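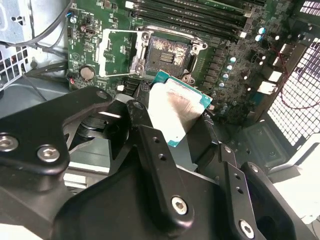 Hi everybody, thanks for sticking around after lunch! I'm Flora Nisbet, I've been a recovery room nurse at the Corkis clinic for 16 years, and I want to talk about the handoff after surgery, those few minutes when a patient goes from the OR team to mine. (Pause, let the latecomers sit.) A handoff is a bit like that processor held near an open socket, old thermal paste still smeared on the metal. It's between two places, and I get twitchy just looking at it. Our patients are in that spot every time a gurney comes through the door, and everyone's talking at once, and the phone's going.

So, what we changed. We used to do it on the move, plugging in monitors while the anesthesiologist rattled off the meds. Now we hook up first, then everyone stops and one person talks. Elspeth MacKinnon, my old charge nurse, called it "hands down, ears up" and I still say it out loud (do the hands thing here).

Then there's the card. 5 lines, one side: what was done, what was given, what worries you, what the family knows, who to call. We tried a longer one in September and hated it. People filled in the top and skipped the rest!

Tell the Gado ward story if there's time. If we're running over, skip to the role play, I need 2 people for that and Adjei has the spare cards.

Last bit: surgeons, please stay for the questions. I know you've got another case waiting. Three minutes, that's all I'm asking. Okay, who wants to be the patient?

3 comments
Share
Search this site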